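23rd December

Glue tests, continued. Second round on the hide glue question, and I'm still not persuaded.

Background for anyone picking this book up cold: the Parine pamphlet (the 1923 one, photocopied to death, lives in the drawer with the veneer samples) says hot hide glue goes off if it's kept at heat for more than a working day, and that a pot reheated three times is only fit for sizing. Everybody repeats this. The Fisov instructions repeat it. I have repeated it to people. I could not find one place where anybody says how they tested it.

So, 14 lap joints in hard maple. Half with fresh glue, half with glue I'd held in the pot and reheated on and off since Monday's batch of hinge repairs was done. Scratch "Monday's", I don't remember when that was, and that is exactly the kind of sloppiness I complain about in other people. Reheated four times, anyway. That part I wrote on the lid.

Grain direction matched as well as I could. Same board, planed the same hour, no toothing. Clamped overnight, left a week on the shelf over the radiator. I don't love the radiator shelf for this. It gets warm in the afternoon and cool at night and the joints nearest the wall probably dried slower. Next time use the cupboard.

Broke them by hanging weight off a lever arm. The arm is a length of angle iron and the bucket is a bucket. Added sand in 200 gram scoops until something let go. Crude, but the same crude for every joint.

What I got: fresh glue joints mostly tore wood. Old glue joints also mostly tore wood. One old glue joint failed clean on the glue line at a load I'd call embarrassing, and one fresh joint did the same thing slightly later. Both had a dry corner when I looked at the faces under the lamp, so I'm calling those starved and blaming my own brush. 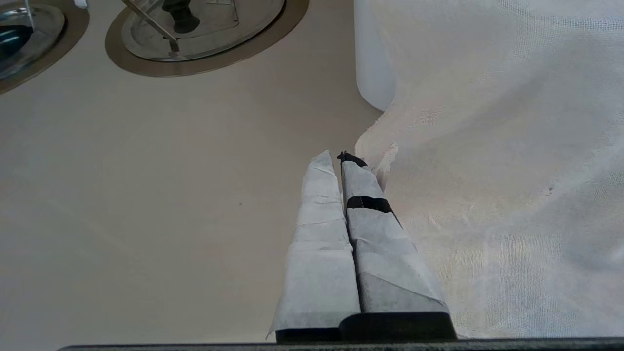

If I throw out the two starved ones there's no difference I'd bet lunch on. That does not mean there is no difference. Seven against seven with a bucket of sand can tell you if something is terrible. It can't tell you if something is a tenth weaker, and a tenth weaker is what I'd expect if the pamphlet is half right.

Smell: the old pot smells worse. Noted. People put a lot of weight on smell and I think that's where half this rule comes from.

Viscosity is the part that did change. The reheated glue ran thinner off the brush at the same temperature, even after I topped up for nothing (I'd added no water on the last two heats). It also gelled slower, long enough that one joint slid while I was reaching for the clamp. For rub joints that would matter a lot. If it doesn't grab, you can't rub it. So maybe the old rule is really about tack and somebody wrote down "strength" since that sounds more serious. Just a guess, and I'd be annoyed if somebody quoted it.

The Kombo liquid hide glue, opened in May: tried two joints on the side, not part of the count. Both held longer than I wanted them to, given how rude I've been about it. Two joints is nothing. The bottle claims a shelf life and I have no idea what they base it on either.

The Zondden pot. Dial says one thing, my thermometer says another, and a second thermometer agreed with neither. Took the glass one as truth because it reads right in ice water, which only proves it reads right in ice water. Should check it in boiling water before I trust any temperature on the previous page. Until then treat all of those as "warm."

Cleaned the pot down to metal after. The ring of skin around the top came off in one piece.

To do before repeating:
Check thermometer at boiling.
Buy more maple, same board if the yard still has the other half.
Weigh the dry glue and the water and write BOTH down. I found a jar marked 900 and nothing else. 900 what.
Mark joints with a code and have someone else break them. I knew which was which every time and I'm sure I poured gentler for the ones I expected to fail.
Try it at eight reheats. Four may just be too few to hurt anything.

Not changing the shop rule yet. Fresh glue for chairs, same as before. But I'm going to stop telling people the old pot is useless until I can show it.

Offcuts from the test are in the box under the bench, please don't burn them, I want another look at the torn faces.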